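Two Arms and a Drawer Unit: Putting Small Things Away
Project report, final version
Reda Mansour

1. What the project was

Build a two-arm setup in a shared workshop and get it to put small things away in a desktop drawer unit. One arm deals with the drawer, the other with the thing. That was the plan in the proposal and it mostly stayed the plan.

I called the control program Skelen. It's the bit that takes the recorded demonstrations, trims them and plays the learned policy back on the arms. The table program (start, stop, log the attempt, write down who was driving) is Hajji. Both are mine, both messy, both in the appendix.

Project brief said "household task, everyday object, no special fixtures". So no drilling holes in the drawer unit, no glued on handles, no coloured markers. I broke this rule for one afternoon in the second month with a strip of tape and then put it right. Those attempts are not counted.

2. Setup

Space: the back bench at Oteo, the shared workshop. Plain wall behind, pale table top. I wanted a boring background as the first trials near the tool shelves went badly, the policy kept paying attention to whatever was on the shelves that day.

Arms: two, one each side, parallel gripper on each. Camera on each wrist. A third view of the whole table from a fixed camera. Cables are a pain. They hang in loops and if a loop is too short the wrist stops turning halfway and the arm faults. Re-routed them three times. Final routing is in the appendix drawing, sheet 2.

Drawer unit: white and see-through plastic, cheap, two small drawers side by side on top and a wide one under. Light. Too light, see section 5.

Things to put away: keys, a metal disc, and later on some odds and ends out of my desk. Keys I chose early and regretted early. A bunch of keys is never the same shape twice, the ring slides, and if the gripper gets one key the rest swing under it and catch on the drawer edge.

The basic key task starts with the bunch on the table in front of the unit and all drawers shut. Arm opens a drawer, other arm picks up keys, keys go in, drawer shuts. Sounds short. It's five separate skills and each one can fail in its own way.
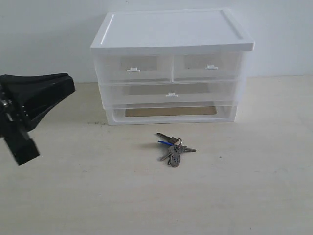
Stinetti, reading the first draft, wanted to know why the keys weren't just started in the same position every time, as half the failures would go away and the report would look a lot better. Fair point. Answer is that I did do that for the first batch, and then the policy only worked in that position. Moved the bunch a hand's width to the left and the gripper closed on air. So from the second batch on, keys get dropped from a low height and stay where they land, unless they land off the table.

3. Recording

Demonstrations were done by hand with the leader arms. You hold the two small ones, the big ones copy. Takes a while to learn. My first day of recordings got thrown out, all of it, I was jerky and kept pausing to think and the policy learned to pause as well.

Batch one was 100 demonstrations, fixed start. Batch two was 100 more, dropped start. Each one logged in Hajji with a note. Notes are things like "drawer stuck", "fine", "caught ring on lip", "hungry".

Things I'd tell the next person:

Record in the mornings. The light at Oteo changes after lunch and the frosted plastic looks completely different with the low sun on it.
Don't correct mid air. If the grasp is bad go back up and do it again properly.
Check the wrist cameras before every session, not after. One had slipped in its bracket and I lost a whole evening's work.
Keep the table clear, bits of swarf drift over from the lathe side and end up under things.
Say out loud which arm is moving if two people are driving.

4. The two-arm part

This was the interesting bit and took the most time. One arm on its own can open a drawer and can drop a thing in. Problem is the drawer doesn't stay where you left it. It's light plastic, and if the gripper touches the front wall on the way in the drawer slides. So the left arm stays close to the top front edge while the right one goes down inside.

Collision was the main worry. Both wrists have a camera sticking up and both want to be over the same small box at once. I put a keep-out distance in Skelen which stops whichever arm is moving faster. First version stopped both arms, and then neither would back out, and I had to kill the power and hold them. Not recommended.

The disc was for testing this properly. Flat, hard to pick up off a drawer floor, and the front inside wall is the worst place for it because the fingers have to go down between it and the plastic. Reaching in that far the forearm is nearly upright.

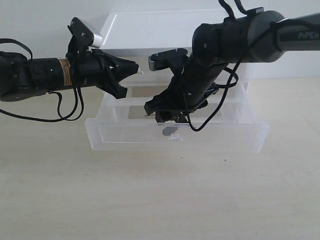 Fig. 2. Right gripper on the disc, inside the open drawer.

What helped: slowing the last part of the descent, and opening the fingers less. I had them wide open at first thinking wider was safer. Wide fingers hit the drawer wall. With them only a bit open they fit down the gap and the wall sort of guides them.

What didn't help: more training time. Ran it over a weekend, no change I could see. Also tried rubber sleeves on the fingers. Good grip on the disc, too good on the drawer, it stuck to the side and dragged the whole unit along. Took them off.

5. The unit moves

Should have spotted this sooner. The whole drawer unit slides on the table when a drawer is pulled, a little each time, and by the tenth attempt of a session it's turned and not where the policy saw it in training. I was putting it back by eye between attempts and thinking that was good enough.

It wasn't. The wrist view is very sensitive to angle. With the unit square on, the handles sit where the policy expects. With it turned, one handle is closer and bigger, the other is further off, and the fingers themselves hide a good part of the lower drawers once the arm gets near.

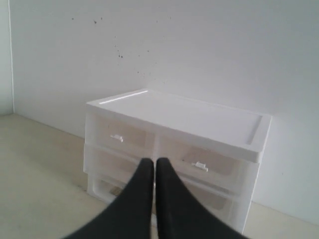
Fig. 3. Wrist camera view, drawer unit at an angle to the gripper.

Two options. Stick the unit down (against the brief, no special fixtures) or train on turned positions. Did the second. Recorded 23 extra demonstrations with the unit turned by different amounts, some to the left and some to the right, not measured, just turned. I'd have liked more but the bench was booked from Friday.

Made a clear difference to opening the top drawers. Less difference to the wide one. My guess is that the fingers block the view of the wide handle too early in the approach and the policy is then working from memory, which it hasn't got. Coming in from higher up might fix it. Not tested.

6. Results

Final test was 15 attempts of the full key task, dropped start, unit turned by hand before each. I'm not putting a percentage on so few, the log for each is in the appendix with the failure written out. In words: opening is good, grasping keys is ok, dropping in is ok, closing is poor. Closing fails nearly always for the same reason, a key is left lying over the edge of the drawer and the arm pushes anyway. It has no idea the drawer isn't shut. A check for that would be easy enough from the fixed camera and should of been in the first version.

Disc task was tested separately and less carefully. Works when the disc is in the middle of the drawer. At the front wall it's hit and miss.

No broken arms. One cracked drawer front, early on, replaced with the one from the spare unit. One blown fuse, which was the kettle and not the robot, but it happend during a recording so it's in the log.

7. What I'd do differently

Start with the drawer, leave the keys for later. I spent weeks on key grasping before finding out the unit was wandering around the table.
Log the position of the unit from day one.
Use two people for recording. Driving both leader arms alone is tiring and the recordings from the end of a session are visibly worse, I went back and compared.
Shorter fingers if I could get them printed. The long ones block the wrist camera.
Write the report before December.

8. Left over

Closing check, see above. Approach from higher for the wide drawer. The keep-out distance is one fixed number and should depend on speed. Hajji crashes if you type a comma in the notes field, workaround is don't.

Code and logs are on the Oteo shared drive under skelen_final, not skelen_final2, which is older. Appendix A is the cable drawing, B is the attempt log, C is the parts list with prices where I kept the receipt.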